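Search this site Go

Short records. I'm for them. Imby put out that Stalis 12" in June and it runs 23 minutes, both sides, and every review has moaned about value for money. Value! It's a punk record, not a sack of potatoes.

Elsa Niskanen shouts for maybe half of it. The rest is bass and feedback and one drum fill I've been tapping on the desk all week. Six songs. Not one outstays its welcome, the fourth barely gets its coat off.

Compare the last Virna album. 19 tracks. I love Virna, saw them twice, but theres a great record buried in there and nobody had the nerve to dig it out. Sabina Polák's guitar is wasted on track 14, which is a demo in all but name. Cut it. Cut the remix too.
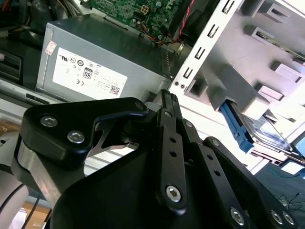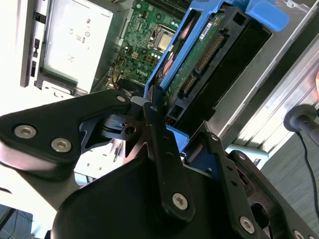

Blue caddy in the last one:
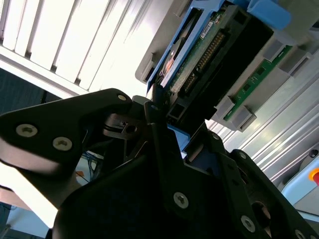 And don't tell me about the streaming numbers. Padding an album so it racks up plays is a shop trick, and you can hear it happening. Ruchti did about 18 minutes on a tape and I've played it more then anything else this year. Flip it, play it again. Off to do that now.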